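Clearing the round table
February 2018

Got up at seven and decided the round table would be done before anything else. It has been the place where everything lands since we moved in last month, and I have been eating supper off the arm of the couch.
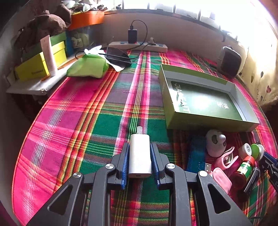
The plaid cloth, the green box, and the white adapter.

I did the papers first. There was the lease, two letters from Villell about the heating account, and the receipt from Lurosham for the mattress, which came to 481 with delivery. I put the lease in the gray folder and the Villell letters in the drawer by the phone. The account has to be in my name by the end of the month. I called them at ten and waited a long time and then the line dropped. I will call again tomorrow.

Then the small things. I have been using the green cardboard box tray to sort them. It is a good stiff box and I did not want to throw it out in January when I was throwing out everything else. It has big pale letters on the panel in the bottom and some Chinese characters that I can't read. Mehrangiz says she can find someone at work who will tell me what they say. I told her it holds things whether I know what it says or not, but she wrote herself a note anyway.

The plan was chargers and plugs in the box, and anything that belongs to the girls in a bag for when they visit. It went slowly. I would pick up a plug and then have to go look for what it belonged to. The white adapter is one I want to keep out. I tried it in the kitchen, in the outlet next to the toaster, and my phone charged from it, so that is settled. The black one from the old apartment did nothing in any outlet and I threw it away. I still have no idea where the camera charger is. It was in the last carton we closed, and Mahnaz labeled that one "bathroom," so it could be anywhere.

The white egg-shaped fellow with the dark eyes and the big nose I am keeping for myself. The girls can have the pink clip and the pink case if they want them. I did not open the case. The USB connector can go in the box with the rest.

Mahnaz came at noon with soup and bread and we ate in the kitchen. She thinks the plaid cloth is too loud for the room. Pink and green and purple and orange all at once, she said, and the walls already yellow. I bought it because the tabletop has a burn on it from the previous people and I needed something to cover it that week. Now I am used to it. In the mornings it is the only thing in there with any color except the curtain. She offered me her beige one and I said I would think about it. I won't.

After lunch we measured the wall for shelves. It is 122 inches from the window to the door, less than I had written down before, so the Salehi shelves will not fit side by side the way I wanted. One of them will have to go in the hall. Mahnaz held the tape and I wrote on the back of the Lurosham receipt, and then I had to copy it all out again because I need that receipt.

Paid the movers the last part, 400, and got a signed slip for it. The whole move has cost 1,382 so far and that is without the shelves. Wrote it in the back of the book.

Mehrangiz called in the evening. Her knee is better. She wants to drive over to Ravunano to look at lamps and I said yes if it doesn't snow. The lamp by the table makes a glare on everything shiny and I would like one with a proper shade.

Shook crumbs off the cloth before bed. I will need thread for the curtain hem, and light bulbs, and a folder for the Villell letters.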